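29 November 2022

I finished the main campaign of Bukano on the weekend, on the second hardest setting, and I've been meaning to write down what I think of it while I still remember the details. It's a base-building strategy game from Nilteck. You run a river colony, you trade grain and timber, and every so often the neighbours come over the hill and try to burn it all down.

The first half is very good. Early maps are small, you know where the enemy will come from, and your choices matter. I lost the third mission twice by building a second sawmill when I should have built a wall.

The trouble starts with the grain cap. Your granary holds 200 and that's it until you research the bigger one, which costs 2000 coin. On most maps I hit the cap well before I could afford the upgrade, so farmers stood idle in the fields while I waited for the trade boat. You can't sell grain without the boat, and the boat runs on a timer.

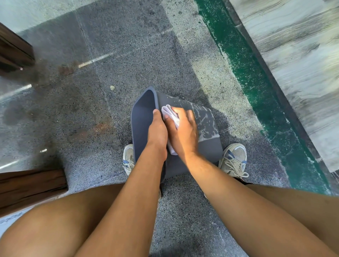
Ankit Chaudhary reckons I'm playing it wrong and that the cap is there to push you into raising soldiers early, as they eat the surplus and you get a standing army out of it. He had 27 spearmen by the time the first raid turned up and didn't lose a single building.

I went back to an old save and tried it his way. It does work. The raid was over quickly and I had the coin for the granary soon after. My complaint is that the game doesn't hint at any of this. The tutorial tells you to keep your army small and your stores full, and if you follow that advice you'll get stuck on mission six, same as I did.
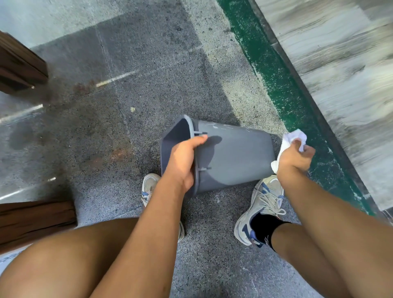 Mission six also has the worst map in the game. There's one ford across the river, your units bunch up in it, and the pathfinding gives up. I had archers walking in circles behind a row of carts while the far bank was being overrun. I ended up moving them across in pairs, by hand, with the game paused.

The last few missions pick up again. You get the Asadi faction as allies, their cavalry is fast, and the maps are wide enough to use it. The final siege took me most of Saturday evening and I enjoyed all of it.

I haven't touched multiplayer yet. There's an expansion called Lustetti due in January, with a coastal map set and a reworked trade system. If the boat timer goes, I'll probably buy it. Until then I'm going to replay the early missions on the hardest setting, and build the wall first.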